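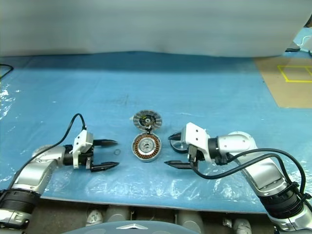 Open Day Walk-Round: Two-Arm Motor Bench

Site: Tzanetos workshop, ground floor
Event: May open day, Monday session
Checked by: Leidy Lozano
Status key: OK / Fix before doors / Watch during demo

I did this one on foot with the sheet on a clipboard and typed it up afterwards, so the comments are longer than usual. I love this bench and I'm not going to pretend otherwise. It's the one I'd bring my own family to see.

1. Work surface and layout

1.1 Blue cover flat enough to work on: OK
A few wrinkles, and the cover is glossy in front of the stator. No lifted edges near the parts. Please smooth it by hand before each session, with the arms stopped.

1.2 Glare: Watch during demo
There are bright reflections at the far left of the cover. Visitors won't mind, but the thin ring beside the left gripper is nearly see-through against the blue and it's easy to lose track of. Whoever is presenting should point it out early. People lean in when they finally spot it, and that's half the fun!

1.3 Parts laid out for the talk: OK
Stator face up, circuit-board disc behind it, dark-rimmed round part over by the right gripper, ring on the left. The copper-coloured windings look fantastic from the visitor side. Kids ask what they are before they ask about the robot (every time), so have a one-sentence answer ready. Mine is "that's the bit that turns electricity into a spin."

1.4 Wires between disc and stator: Watch during demo
They're short. Don't let anyone pick up the disc on its own to show the crowd. If you want to hold something up, use the loose Vusitz motor from the display shelf.

2. Arms and grippers

2.1 Fingers clear of the stator before start: OK
Both grippers open, tips short of the stator. Start every session from here.

2.2 Finger tips: Watch during demo
They're pointed. No hands between the grippers while the arms have power, and that includes presenters who are "just nudging" a part. I have done it myself and got a well-deserved telling-off from the Povov people.

2.3 White brackets: OK
Checked both by hand with power off. No wobble on either side.

2.4 Speed setting: Fix before doors
It was still on the workshop setting at first check. Set it to 30 per cent for the public. It looks better slow anyway, because you get time to see each finger line up with its part.

2.5 Stop buttons: OK
Pressed the presenter's button and the one by the rope, 5 times each, arms stopped every time. Do it again after lunch and initial the sheet.

3. Cables

3.1 Right arm, thick black cables: Watch during demo
Both have a fair bit of sweep in them, and one dips under the gripper. Ties are in place at the sleeve. Run the full reach once with no visitors at the rope and keep your eyes on the cable instead of the gripper. Harder than it sounds!

3.2 Left arm, thin cable: Watch during demo
There's a narrow loop standing up off the bracket. Same drill as the right arm. If it brushes anything, stop and call me.

3.3 Floor leads on the visitor side: Fix before doors
One extension lead was crossing the walkway. Reroute it behind the bench and cover whatever is left with the rubber ramp.

4. Below and behind the bench

4.1 Loose parts below the near edge: Fix before doors
Several small pieces there, including pale grey cylinders. They need to go in a tub, labelled, before the doors open. Some of them are about the right size for a toddler to fancy.

4.2 Backdrop: OK
The lower edge is a bit wavy and I don't care. It gives a calm, pale background and the arms show up well from the back row. Just make sure the clips at the top are closed.

4.3 Cardboard-coloured panel, far right: Watch during demo
Give it a push test. Nothing should lean where an elbow could send it onto the bench.

5. Visitors

5.1 Group size: OK
9 people at the rope is comfortable. More than that and the ones at the back start climbing on things.

5.2 Rope distance: OK
Arms at full stretch, still well clear. Tape marks are down on the floor, so please put the rope back on them if it drifts.

5.3 Safety glasses: Fix before doors
The adult ones are fine. We're short on kids' sizes, and Zitus has offered to lend a box. Ring them first thing.

5.4 Noise: OK
Quiet enough to talk over without a microphone. One visitor at the trial run told me she'd expected it to roar and was delighted that it hums.

5.5 Questions: Watch during demo
Leave 5 minutes at the end with the arms stopped and powered down. People want to get closer to the stator and colour-match the windings to old pennies, jewellery, you name it. Let them look, hands behind the rope.

Sign-off

Items marked Fix before doors: 2.4, 3.3, 4.1, 5.3
Recheck needed on 2.4 with a second person present.
Bench may open to the public once all of these are initialled.

L. Lozano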